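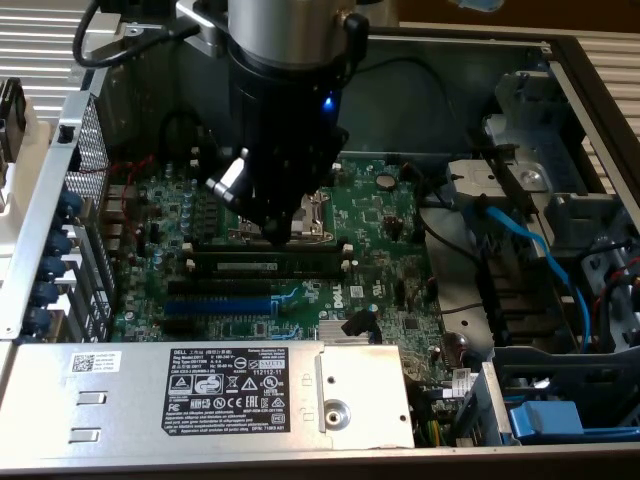

Xolani Motaung reckons we should skip the wedding favours altogether, as half of them get left on the tables anyway. I do see the point, but I love a favour! So we've settled on little jars of honey from Saithong, 106 of them, which leaves a few spare for the evening lot.

They came to less than I'd feared, and I'm tying the ribbon on myself (roughly 20 done so far, my bows are getting better). The labels are from Zeto and took ages to choose. Cream won in the end, over a green I still slightly regret.

Next job is the seating plan, which I've been putting off since January.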